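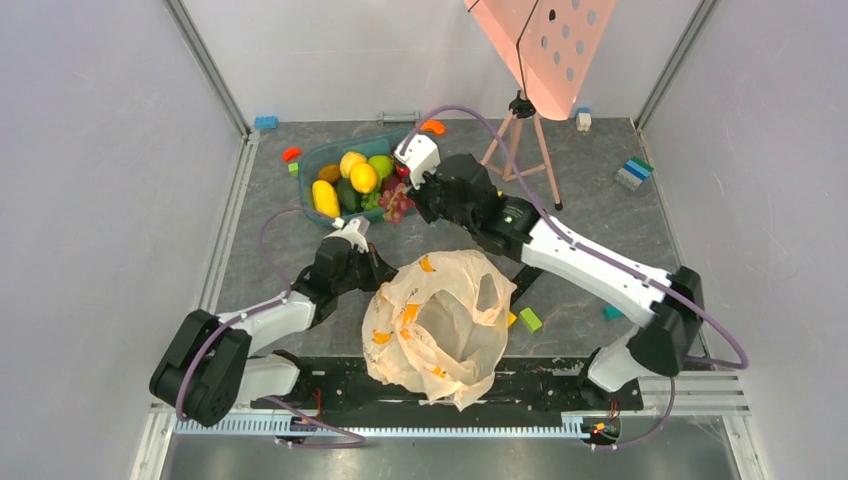 A fruit basket with a plastic bag nearby.

Kikbridge fruit swap moves into the old bus depot for summer

The Kikbridge fruit swap is back for June, and it has outgrown the library porch at last. Starting this month the swap runs from 8 in the morning until noon inside the old bus depot on Brulonwood Road, with double the table space, a proper roof and a water fountain that works. If you came last year and got rained on while holding a sack of apricots, you will know what a big deal that roof is.

The idea hasn't changed. Bring fruit from your yard, put it on a table, and take home something you don't grow. There is no money and no weighing of one person's plums against another person's figs. People who have no tree at all are welcome too, and can bring jam jars, egg cartons, seedlings or an hour of help with setting up.

Vivek Gautam started the swap seven years ago with a card table and a loquat tree that was dropping more fruit than his family could eat. He is still there before the doors open, and he still talks about loquats with the kind of joy most people save for ball games.

"You can't buy a good loquat in a store, they bruise if you look at them," Gautam said. "But they can go four blocks on somebody's bike and be perfect. Every town is full of fruit like that, stuff that was never meant to ride in a truck."

The town has plenty of it. A map put together over the winter by residents and the Kikbridge High geography class lists 85 fruit trees whose owners are happy to share, from a row of sour cherries behind the fire station to a giant mulberry on Pell Street that stains the sidewalk purple for weeks (the neighbors have made peace with it). The map is pinned up just inside the depot door, and paper copies are free at the library front desk. Please ask before picking — a tree on the map means the owner will say yes, and it still isn't an open gate.

Last season the swap passed along nearly 300 pounds of fruit on its busiest morning, most of it plums. This year the plums are running late after the cold spring, but the early crops have been wonderful. Mulberries and cherries are in right now, the first apricots are coming along, and the strawberries from the Srithong Garden plots are small, dark and so sweet that they tend to be gone by 8:30. Come early if those are what you're after!

New this summer is a kitchen corner run with Bellumus Bakery, which is lending two long counters and a set of induction burners. At 10 each morning the swap is open, somebody from the bakery will cook whatever has turned up too soft to carry home. The first session made a mulberry and cherry compote that went onto day-old rolls and disappeared in minutes. Still to come are apricot butter, a green mango pickle from the Srithong gardeners, using fruit from their greenhouse, and a lesson on setting jam without boxed pectin. Sessions are free, with room for 22 people, and you sign up on the sheet by the counter. Kids can join if an adult stays with them.

The other addition is the orphan table, for fruit that its owner can't name. Old yards have old trees, and plenty of people moved in with a pear or an apple out back and no clue what kind it is. Leave a few pieces with a note saying where the tree grows, and growers from the Brulonwood orchard will stop by to taste and compare. Last fall they matched a knobbly yellow apple from the east side to a tree in their own oldest row, and a cutting from it is already leafing out.

A few practical notes. Bring your own bag or basket. Shallow ones are best for berries, which turn to soup under their own weight. Keep anything sprayed in the past two weeks at home. Windfalls are fine for the kitchen corner as long as they're clean, and bruised fruit goes in the green bins by the side door for the compost pile at Srithong Garden.

Parking at the depot is tight, but there are bike racks along the fence and the number 7 bus stops right across the road. The side ramp is open for strollers and wheelchairs. Swap mornings are posted on the depot door and on the library bulletin board, and the swap will keep going until the last of the fall pears come in.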